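Mitarbeiterin oder Mitarbeiter für Lager und Kundenausgabe gesucht (Teilzeit)

Die Firma Hustix in Rallen vermietet Zelte, Bänke und Geschirr für Feste. Für unser Lager suchen wir ab sofort eine zuverlässige Person, 11 Stunden pro Woche, verteilt auf Vormittage nach Absprache.

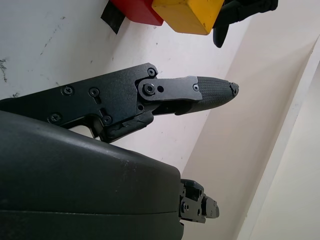 Ihre Aufgabe ist die Ausgabe und Rücknahme der Mietware. Sie kontrollieren, ob alles vollständig zurückkommt, und machen kleine Reparaturen selbst. Man soll also keine Angst haben vor schwarzen Metallplatten, die mit Bolzen und einer winzigen Schraube verbunden sind. Eine technische Ausbildung verlangen wir nicht. Die Einarbeitung dauert 4 Wochen und ist voll bezahlt.

Wir wünschen uns gute Deutschkenntnisse, Führerschein Klasse B und freundlichen Umgang mit den Kunden. Im Februar ist das Lager geschlossen, in dieser Zeit ist auch Urlaub zu nehmen. 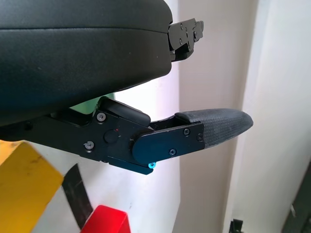
Zur Rücknahme gehört auch die Reinigung. Zelthäute werden gebürstet und aufgehängt, Geschirr geht in die Spülmaschine. Bei gepolsterten Teilen mit schwarzer, matter Oberfläche schauen Sie bitte auch an die Naht, dort sammelt sich gern der Staub.

Bewerbung mit kurzem Lebenslauf bis 31.07.2024 an Hustix, Postfach 3475, Rallen. Ein Foto ist nicht nötig.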